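Share | 12 shares | 3 comments
Print this page | E-mail this page

Clivenmont Kitting Cell - Progress Report to Lahlou Fund
Submitted by Tímea Bíró, Drostel site, 2/5/23 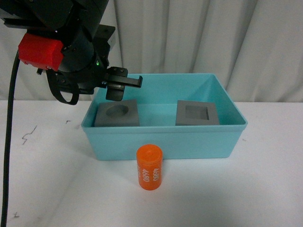
Arm over the turquoise bin, gray blocks inside, orange 4680 cylinder in front.

Short one this time, quarter close ate the week. Numbers first, then people, then money. Attachments to follow when Pillov signs off on the sheet.

WHERE WE ARE

Cell is up. Runs on day shift only, as agreed. 288 kits in January through the arm, 1646 in total for the site, so most of the work is still on the manual benches and will be for a while. I know the plan had us further along. Lost most of the first two weeks to the fingers - the original tips were too smooth for the cylinders, they turned in the grip and came down crooked. New tips fitted, better. Not fixed entirely. Cylinders handed over at an angle still go wrong, blocks are mostly fine.

Square-hole blocks were the suprise. We expected the round ones to be the trouble. But the square ones get gripped too close to the corner and tip up when the arm lifts. Pillov changed the approach height and that helped some. They want another visit to look at it, see money.

Stops: 61 in the month where a person had to walk over and clear something. Target in the grant letter was lower. Trend is down but I don't want to promise a figure off one month.

WHAT IT CHANGES FOR THE CREW

Five people work the kitting area. Same five as before the cell. No hours cut, no one moved off the floor, and I want that on record again as it keeps coming up in the break room.

What did change:
- Two of them now split the day between bench and cell. Loading bins, clearing stops, writing up the log. They trained with Pillov for three days. Three was not enough, both said so, I agree.
- Wrist complaints. The grip and twist at the bench was our biggest source. Too early to say anything. The two on the cell say their hands feel better at end of shift, the other three are doing the same work as always and say the same things as always.
- Pace. This one I did not see coming. When the cell is running well the bench next to it speeds up to match, and no one asked them to. Talked to the shift lead, we moved the count display so it faces the cell and not the bench. Calmer since.
- Boredom. Watching an arm is dull. On a good hour there is nothing to clear and you still can't walk away. We are trying one-hour turns instead of half days. So far liked.

One complaint in writing, about pay. Clearing stops and keeping the log is more responsible work than bench kitting and it's paid the same grade. I think the complaint is fair. It's with Clivenmont HR, no answer yet. The fund asked us to report on job quality so I am reporting it.

Also the log itself. Started as paper, one line per stop. People write good things in it - "left side of bin again", "third one this hour, same spot" - and Pillov found the corner problem from those notes, well before the error codes showed a pattern. Would like to keep it on paper even after the tablet comes. Tablet as well, fine, but keep the paper.

MONEY

Under on equipment. Over on training and support, mainly the second Pillov visit which was not in the budget. Asking to move the equipment leftover across to training. No new money requested. Form is filled in, need the fund's signature before we book anything, so a quick yes or no would realy help.

Spare tips ordered out of site budget, not grant.

NEXT

- Third person trained on the cell. She asked for it, so that's easy.
- Full week of training this time, with one day at the end where Pillov stands back and says nothing.
- Square block fix, after the visit.
- Evening shift: NOT yet. Drostel management would like it sooner. My view is no evening running until a stop can be cleared by anyone on the shift, and at the moment evenings have no one trained.
- Meeting with the whole crew before the next report. Lahlou people welcome to come, the crew would rather ask you directly than through me.

OPEN QUESTIONS FOR THE FUND

Does time spent on the log count as training hours or operating hours? We've been booking it as operating. If that's wrong tell me now and I'll redo January.

And is the next report on the short form or the long one? The letter says long, the e-mail said short. Short please.

Call the site office if anything is unclear, mornings are best. - T.B.

Contact | © Clivenmont Drostel site | Back to top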